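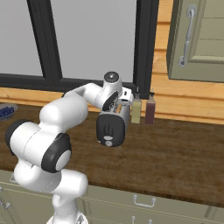
Collecting Demonstrations in a Simulated Kitchen
Project report, Praltine group
18 April 2020

Why we picked this project

When our group first sat down in December to choose a topic, we had a long list of things we wanted a robot arm to learn, and most of them were much too hard for us. We wanted it to make a sandwich. We wanted it to clear a whole counter and wipe it down afterward. Our advisor kindly let us talk ourselves out of all of that, and what we ended up with was a smaller question that we have grown very fond of: if you want an arm to learn a simple kitchen chore by copying people, what makes a good set of examples, and how do you go about gathering one when you have never done it before?

The chore we settled on was picking up one of the two sauce bottles that stand at the back of the counter and moving it to a target spot nearer the front. We call the yellowish one "mustard" and the reddish-brown one "ketchup" in all our files, and we will do the same here. All of the work was done in simulation, in a kitchen we built up and named Drusholm. The learning code came from a course package called Bright, which we changed very little. Nearly all of our effort went into the examples themselves, and so does most of this report.

The kitchen

Drusholm has a dark wood-grain counter, green cabinets and a big window behind. Quite a lot of time went into the looks of it, probably more than we should admit to in a graded report, but we did learn something from the fussing. Our first version had a counter that was nearly black, and the dark nozzles on the bottles were very hard to make out against it when the arm reached in from above. The person driving could not tell whether the gripper was lined up, and we guessed that a camera-based learner would have the same trouble. Lightening the counter to a streaky brown helped the drivers right away.

There is also a bowl of dark blue berries off toward the left end of the counter. It has no part in the task. We put it in as something for the arm to leave alone, and it was left in place for every example in the final set.

How an example was recorded

Each example began with the arm above the counter and the gripper pointed downward, a little to one side of the bottles. The driver was told which bottle to go for, pressed the start key, and steered the gripper with a handheld controller. The program saved the joint positions, the gripper command and the camera view at every step. When the bottle was standing on the target and the gripper was open and clear of it, the driver pressed the key again and the example was written to disk.

We moved the bottles by a small random amount before each try, always keeping them side by side and upright. The start position of the arm was shifted a little too. At first we did not shift it, and after a few evenings we noticed that our recordings all opened with exactly the same sweep to the right, as if we had all been taught the same dance step. Those early recordings were thrown out, which hurt a bit.

What we kept and what we dropped

In all we made 2,293 recordings. Our goal at the beginning had been 1,000 good ones, and we were happy to pass it, though it took a good deal longer than the plan said it would.

A recording was dropped if the bottle fell over, if the arm touched the window wall, or if the driver stopped partway. We also dropped 557 recordings where nothing went wrong at all but the driver waited a long time before moving. This was the rule we argued over the most! Some of us felt that a pause is harmless, and that a learner ought to be able to cope with one. But when we trained on a set with the pauses left in, the arm would often come down near the bottles and simply hover there, and it was hard not to see our own hesitation in it. We trimmed a few by hand to see if they could be saved, found that it was slow work and that the cuts left little jumps in the motion, and went back to dropping them.

Corrections were a different matter, and we kept them. If a driver came in crooked, backed off and tried again, that stayed in the set as long as the bottle ended up where it should. We think these were some of the most useful recordings we have, as they show the arm how to get out of a bad position, and a perfect run never gets into one.

The hardest part

The bottles stand close together, and the gripper has to come down on one without bumping its neighbor. Going for the mustard, which is on the left, felt easy to everyone. Going for the ketchup was harder, because the hand tended to cover the mustard from the driver's view just when you most wanted to see the gap. We ended up adding a second camera view for the driver only - the learner never sees it. Looking back, we are not sure this was fair, as it means our examples depend on something the learner does not have. A group that picks this up after us might want to leave the second view out and accept slower driving.

We also had to agree on a style. One of our drivers liked to come in high and straight down, another liked a low slanting approach, and both work perfectly well. Mixed together they confused the learner, and it would sometimes start one way and finish the other. After that we wrote a one-page guide, named Pustamley after a running joke in the lab, and asked everybody to come in from above.

Things still to do

The target spot never moved, and it should have. We would also like to try shorter bottles, and to swap the two around so that the learner cannot get by on left and right alone. The recordings, the driver guide and the Drusholm files are all in the shared course folder, with a note on which rules were applied to which batch. The first batch is labeled wrong in two places and the note explains how to read it.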